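4.3 Recording Demonstrations

Complete the calibration in Section 4.2 before recording. The operator guides the arms by hand through the Viron leader controls, and the Kistach recorder stores joint positions together with the wrist camera streams.

1. Clear the floor area behind the operator and confirm that the emergency stop is within reach.
2. Place the objects listed on the task card on the tabletop.
3. Open a new session and enter the task name exactly as it appears on the card.
4. Check the wrist view. Both fingertips must be visible along the lower edge. 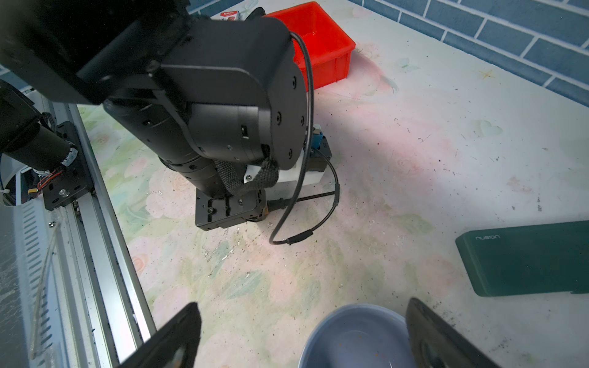

Figure 4-3. Wrist view with the second arm, red bin and bowl.

CAUTION: Keep hands out of the shared work area while the drives are enabled.

5. Press Record, wait for the tone, and perform the task at an even pace.
6. Press Stop once both arms are at rest. Mark the episode as Accepted or Rejected. 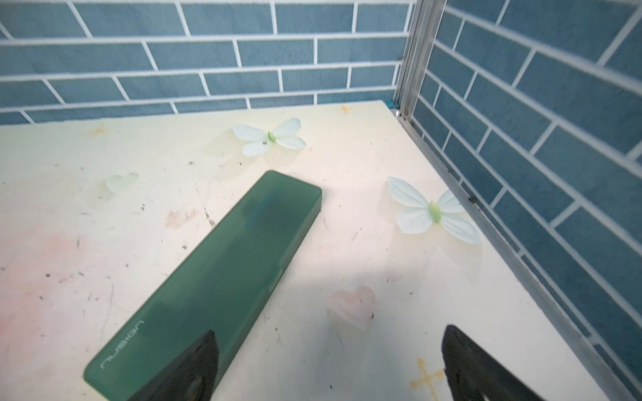

Do rejected episodes have to be deleted?
Rejected episodes stay in the session folder and are skipped when the training set is built.

7. Move the objects to new positions and repeat until the session holds 25 accepted episodes.

NOTE: Vary the angle of long items such as pens and screwdrivers — a model trained on one angle will perform poorly on others.

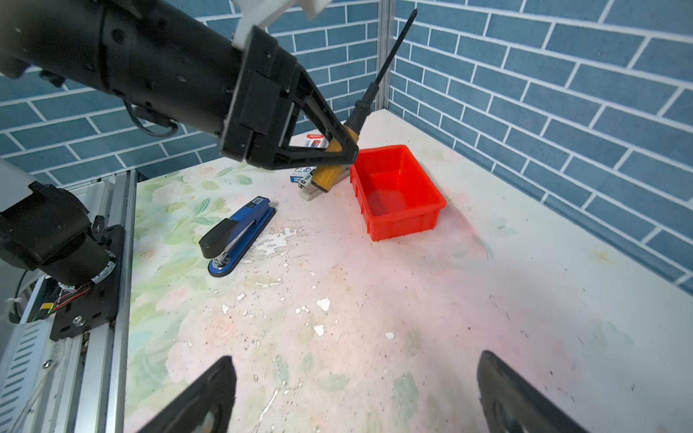

8. Close the session and start the upload. Leave the recorder powered until the status line reads Complete.

Operators should rest for 10 minutes between sessions. Questions about task cards go to Montserrat Herrero at the Pladbridge site.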